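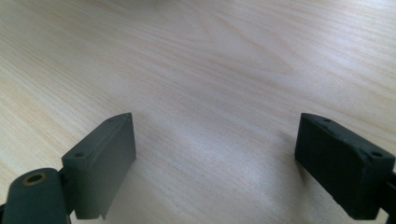

We use cookies to remember your login and your settings. By staying on Lullora you agree to this. OK / Manage

Pale table, sticky cups, and where does the trash go?
Posted by Vega Mateos, 17 March 2024

Hi all! Long-time reader, mostly of the refinishing threads. I bought a secondhand table in October for the room where I do pretty much everything: bills, sewing, lunch, more sewing. It's a light wood with really pretty wavy grain, and I love it so much I'm a little ridiculous about it. 76 inches long, paid $55, carried it up the stairs with my sister and we didn't speak for an hour afterward.

So there are two problems. One is glare. With the blinds open the top gets so bright in places that I can't see pins or thread on it at all, and I've swept more than one pin onto the rug with my sleeve. The other is clutter, and most of it is trash. Thread ends, receipts, wrappers, the lids off drinks. I never get up to throw anything away while I'm in the middle of something (I know, I know), so it all drifts to one corner and stays there until company comes.

What I've been trying lately is keeping the wastebasket up on the table instead of on the floor.
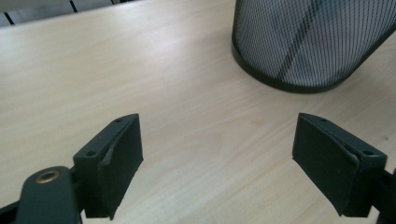

The black mesh wastebasket in its new spot on the tabletop.

It does help, I think? But my sister says it's gross to have a trash can where you eat. Opinions please, and also any tips for the glare that don't involve covering the whole thing with a tablecloth.

yuzu_honda wrote:
Your sister is right, sorry! A basket that has been on a floor has floor on the bottom of it. I don't want that next to my sandwich. Get a little lidded tub for the thread and scraps and leave the real trash underneath where it belongs.

Also, mesh. Everything small falls through mesh. Pencil shavings, crumbs, glitter if you have kids. I had one from Nemon in my sewing corner and gave it away.

isamu_s wrote:
Going to disagree with Yuzu here. If it's paper and thread then it's a scrap bin, and a scrap bin goes where your hands are. I've had one on my workbench for years. Wipe the bottom rim once, keep it up there for good, and stop moving it back and forth between floor and table. The moving is what makes it gross.

What I would worry about is the finish. A metal basket getting dragged around a light top will leave marks sooner or later. Stick some felt under it.

Vega Mateos wrote:
Ooh, felt. I have so much felt. It's mostly paper and thread but I'll admit the lids go in there too, and whatever is left in the cup sometimes goes with them. Which I guess is Yuzu's point.

yuzu_honda wrote:
That is exactly my point!! Drink dribbles through mesh onto a pale wood table. Please put a liner in it tonight.

ArloIwasaki wrote:
About the glare: is the top shiny all over or only in the middle? Mine was shiny where people had been sitting and rubbing it for years and duller at the ends. I went over it lightly with 500 grit, with the grain, and then put on one thin coat of Mellor matte. It's been 4 months and I can find a dropped needle now. Try it on the underside first. Some of these tables have a very thin surface and you don't want to find that out on the top.

okabe_o wrote:
Or just turn the table so the window is beside you. Free, and no sanding. I'd do that before I went near it with paper of any grit. Arlo, you sand everything.

ArloIwasaki wrote:
Guilty. But with a table that long in a small room, turning it may not be an option, so let her decide.

Vega Mateos wrote:
It turns, barely, if I give up the bookcase wall. I'll try that this week before I sand anything. The cups, though, are really the thing I'd fix first if I had any willpower. 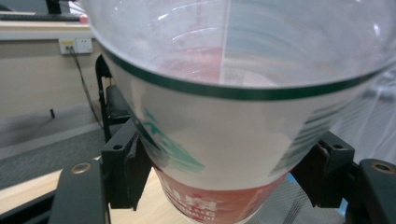 I buy a cold drink on the way home, set it down next to whatever I'm doing, and then it lives there until the next day. Coasters don't work for me, I lose them under fabric. Has anyone used those cork mats that Zonum sells? I was thinking one at the far end, and all drinks have to stay on it.

isamu_s wrote:
Have the cork mat, like the cork mat. Mine got a dark ring on it in the first week and I stopped caring, better there than on the wood. Buy the big one.

okabe_o wrote:
Or a tile. One plain bathroom tile with Isamu's felt on the back. Heavy enough that you won't lose it under fabric, and it wipes clean.

yuzu_honda wrote:
Okay, the tile is good. I still vote trash on the floor.

Vega Mateos wrote:
Tile it is, there are leftovers in the closet from the bathroom. Liner is in, felt is cut, basket stays up for now (sorry Yuzu). I'll report back when the table's been turned, if the bookcase and I both make it.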